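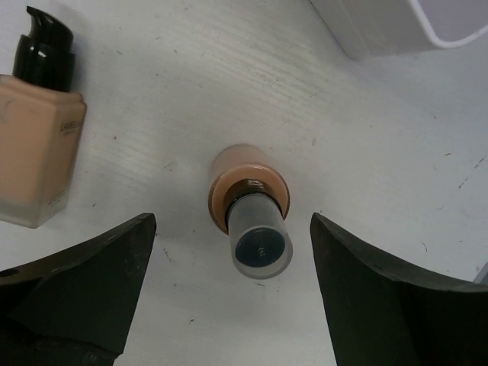
Day 3 of my "finish what you own" year and I've already caved once, oops. The rule is no new makeup till every bottle in the drawer is used up. Little tan ones like this, with the frosted cap and the dark dot on top, are my weakness!! They take up no room so I keep telling myself they don't count.

They count. I added up my August receipts and had 16 separate orders.

Kuritz has a sale on and I've muted their emails. Send snacks (and willpower, mostly willpower).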